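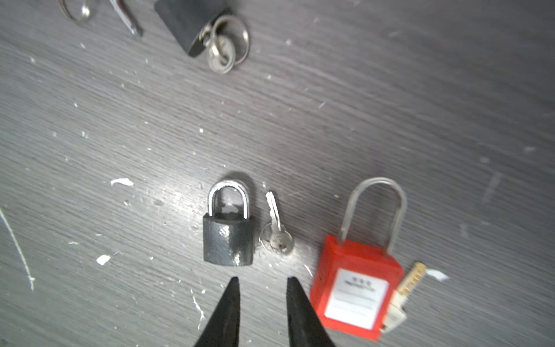

# Is the Rumeck sorting kit worth it for lockout padlocks?

**Karim Boutros**

We keep a lot of padlocks. Red safety ones with the DANGER-type labels, little black ones, and a population of keys that I suspect is breeding. Everything comes back from the floor in one heap, and somebody (me) gets to put it in order.

Woltness has quoted us $3,582 for the Rumeck kit: arm, two-finger gripper, wrist camera, software and 3 months of phone support. The rep says it can pick up to 72 items an hour, which is slower than me but it doesn't sigh as much. The demo looked fine – they used foam blocks, though, and we don't own any foam blocks.

Has anyone run it on locks and keys? I mostly care about small black padlocks and loose keys lying flat. Our table is dark gray, if that matters.

**Hongjun Fu**

We've had one since June, on very similar junk. The red locks are the easy part. They're big and square, and they stand out against anything dark. Set the grip point on the body and leave the shackle alone, or you'll get a lock swinging around like a purse.

Black locks on a dark table took me a whole afternoon of fiddling with the lighting. Shiny shackles throw glare, and the stock lamp makes it worse. Buy a diffuser, or tape baking parchment over the lamp, which is what I did and have not gotten around to undoing. 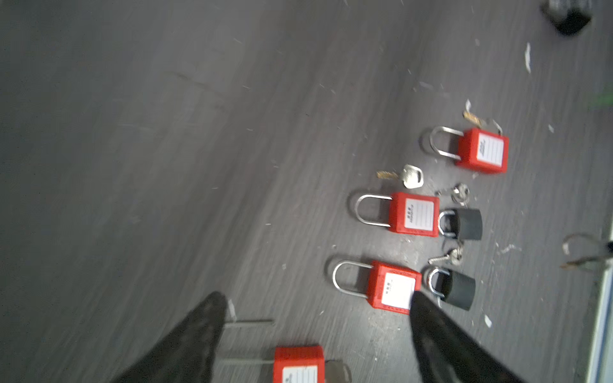
Keys are where you'll earn your money back or lose your temper. A single key with a split ring is okay if you teach it to go for the ring. A bunch of them is not. I pull the bunches out by hand before I press start. Also sweep the surface first, as paint chips and paper scraps confuse the object finder more than they should.

Skip the $193 "precision fingertips" until you've tried the regular ones. Mine are in a drawer.

**kanwood_li**

have you thought about hooks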